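**Re: [regional-air] Renton schedule from the December changeover**

On Mar 25, 2023, a list member wrote:

> Does anyone have the final word on the Renton service? The airport page still shows the old timetable and the airline page shows nothing past the end of the season. I have family coming in through Hondance and I'd like to know if they can connect the same day or if I should book them a room. Also, has the baggage arrangement with Zikbridge been renewed? Last year they had to collect everything and check it in again.
>
> Second question, for anyone who has done it lately: is the road from Renton to Ciobanu open to ordinary cars at the moment, or is it still permit only past the bridge?

I rang the Zikbridge office yesterday and got answers to most of this, so I'll put them all in one message.

The Renton service is continuing. It drops from daily to four return flights a week, and the morning departure from Hondance moves to the early afternoon. That change was made in December for the freight contract and they have kept it. The old timetable on the airport page is wrong and has been wrong for months. I have written to them twice.

A same-day connection at Hondance is possible if your family's flight gets in before noon. The minimum connecting time is 40 minutes on paper. I wouldn't book anything that tight, as the two terminals are a fair walk apart and the shuttle bus only runs when there's a driver. If they land after noon they will need a room. The motel across from the terminal is fine and will hold a late check-in if you phone.

On baggage, the arrangement was renewed but only for tickets sold as one booking. If they buy the two legs separately they will still have to collect their bags at Hondance and check them again at the Zikbridge counter. The limit on the small aircraft is 2 checked pieces each. Anything over that goes on the next flight with space, which at the moment can mean waiting a couple of days.

> is it still permit only past the bridge?

Yes, as of yesterday. The Ciobanu road is open to cars as far as the bridge. Past that you need a permit from the district office, and they are giving them to residents and delivery drivers. There is a bus that goes through with its own permit. It leaves Renton after the afternoon flight gets in and it will wait if the flight is late, within reason.

For those following the runway business, the resurfacing at Renton was costed again and the new quote is almost 358 thousand dollars over the first one. The airport authority says the work will still go ahead in two stages, with the night closure first. Flights shouldn't be affected in the first stage. The second stage needs a full closure and they haven't named the month.

Passenger numbers came up at the last public meeting too. The airport handled 3,011 passengers over the last quarter, which was better than I had heard. The airline wants to see it hold up before going back to daily flights. If you have been driving to Hondance out of habit, it would help to fly the short leg once in a while.

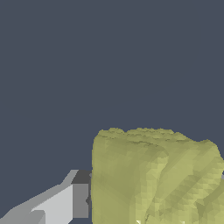

The freight side is what worries me more than the passenger side. The afternoon flight was moved to suit cargo, and now the cargo people say the rear hold door is too narrow for some of what they want to send. Odd shapes are the difficulty, and a lumpy block with uneven edges is a good case of something that takes up more room than its weight would suggest. The airline charges by weight or volume, whichever comes out higher, so measure at the widest point before you call for a rate. The freight desk closes an hour before the flight.

One correction to my message from last month: I said the parking at Renton was free for the first week. It is free for the first three days, and after that you pay at the machine inside the door. The machine takes cards but the coin slot is still taped over.

I'll post the new timetable when I have it in writing. If anyone gets it before me, please send it to the list and not just to me.

R.
Renton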